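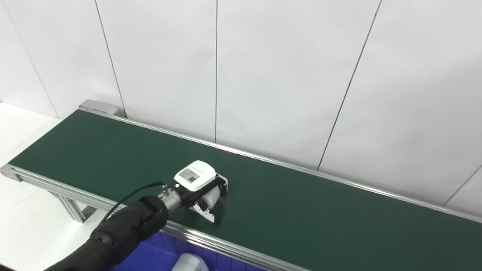

Ticket 3303
Product: Relleo teleop kit, left arm
Site: Pallomura, conveyor cell
Opened by: Keegan Melnyk
Priority: normal
Status: closed

Problem
When I record pick demos over the belt by remote control, the gripper command lags behind the arm. The arm follows my hand fine. The fingers start closing late, so the recorded close comes after I have already begun to lift. Replay then lifts before the grip is set. The task is a plain pick from the belt and place on the side table. Belt drive was off for all of this.

Setup
Start pose is gripper open, tips just above the belt, between the two rails. Same start pose for every episode. 216 episodes in the set so far. The lag shows up from episode 65 on. Before that the logs look clean.

Tried
1. Restarted the teleop session. No change.
2. Reseated the cable at the wrist. No change.
3. Hand guiding with the gripper triggered from the local button. No lag at all, so I don't think it is the gripper itself.
4. Swapped the hand controller for the spare. Lag still there.

Reply from support (Dekstead)
Thanks, step 3 helps. Please send the session config for episodes 64 and 65. Also check whether command smoothing is on for the gripper channel. It has its own setting, separate from the arm.

Keegan Melnyk
Configs attached. Smoothing is on for the gripper in 65 and off in 64. We loaded the Abdella profile between those two to steady the arm near the rail. I didn't know it touched the gripper.

Reply from support
It does – the profile overwrites both channels. Turn gripper smoothing off, leave it on for the arm, and save under a new name so the old profile doesn't load by default. I would not try to shift the timestamps in the affected episodes. Record them again.

Keegan Melnyk
Done. Ten new demos recorded, close and lift are in the right order in all of them, and replay picks as expected. Episodes 65 to 216 are moved out of the training folder. Will re-record this week. OK to close.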